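Progress report, second half of the grant year
May 2026
From: Nathalie Postma, community bus coordinator

Search this site Enter keywords Go

Well, we made it through the winter, and I'm happy to say the grant money is doing what we told you it would do! I know the November report was a bit gloomy (I'd just got off the phone with the body shop when I wrote it), so let me start with the good stuff.

The second bus is on the road. It's the lift-equipped one, the Stadix conversion, and it came to us four weeks behind schedule with the wrong seat fabric, which we decided to live with. The lift is smooth and quiet and the riders love it. It has room for 8 passengers plus two wheelchairs, and we've mostly been running it on the Avotiņš Road loop, where the old bus could never make the turn by the pharmacy without somebody getting out to watch the back corner. The new one gets around in one go. Our drivers are fighting over who gets it.

The old bus is still with us too. I told you in November that I wanted to sell it, and I've changed my mind. It had a new alternator and a set of tires over the winter and it has started every single morning, even in that cold snap when half the cars on our street wouldn't. I'd like to keep it as the spare until the fall and then look again. The insurance on it comes to $365 a quarter, and I've moved that over from the fuel line, where we came in under. I hope that's okay with you. If it isn't, please tell me soon so I can sort it out before the next bill.

Drivers. We had six when I last wrote and now we have nine, though one is having a knee done and won't be back until summer. All the new people have been through the lift and tie-down training and the defensive driving day. I sat in on the tie-down part myself and I was slower than everybody, so I'm sticking to the phones. We still don't have enough people for evenings, and I won't pretend that's fixed. We ran the Thursday-style late service (the choir and clinic run, for anyone reading who's new) on 4 evenings when we'd hoped for twice that. I've put a notice up at the library and the feed store, and I have two people coming to talk to me about it.

Booking. You asked how we're getting on with Zaltix, the scheduling program. It's better than it was! The first month was awful, with double bookings and one poor man who got two reminder calls at five in the morning. Their support people changed a setting and that stopped. Now I can see both buses on one screen and move a rider from one to the other without erasing anybody, and the drivers get their list on their phones the night before. I still print it out. I like paper, and so do a couple of the drivers.

Money. I've attached the full sheet, so I'll only mention what looks odd. Fuel is under, like I said. Repairs are over, almost all of it the alternator and the tires. There's a $300 line marked "signs" that was for the new bus stop markers, and we had to buy them twice when the first set came back with our phone number wrong. The printer gave us half off the second batch and I took it.

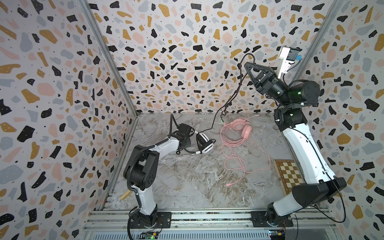
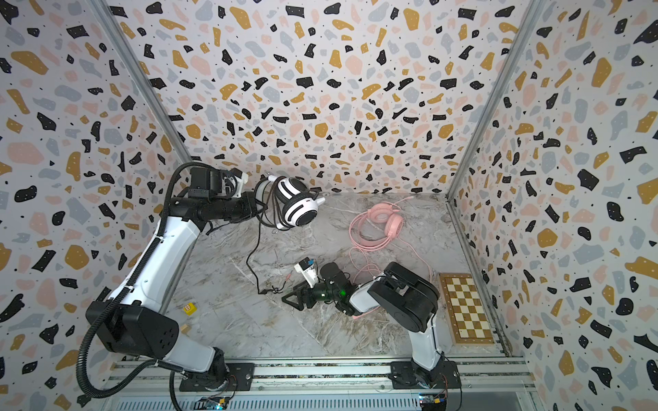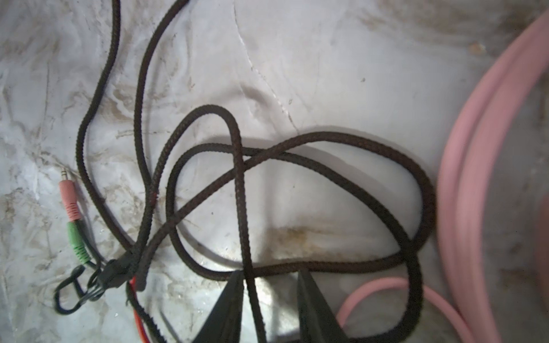

For the next few months I have a short list. I want the evening service running every week it's supposed to. I want a proper shelter at the Nondisura apartments, where folks are waiting on the curb in the rain, and I've already talked to the manager there, who is willing to give us the corner of the parking lot if we pay for the concrete. I also need to get the new bus in for its first big service, and the nearest shop that will touch the lift is over an hour away, so that's a whole day with just the old one running. I'm going to try to do it in a school vacation week when we're quieter.

One more thing about the wait list. There are still people on the north side we can't get to before nine, and a few have gone back to asking neighbors for rides. I'd rather start the first run half an hour earlier than add another loop, but that means asking a driver to be up at an hour I wouldn't want to be up myself. I'll bring it up at the drivers' breakfast and let you know what they say.

Call me if anything in the sheet doesn't add up. Mornings are best, once the first bus is out.

Nathalie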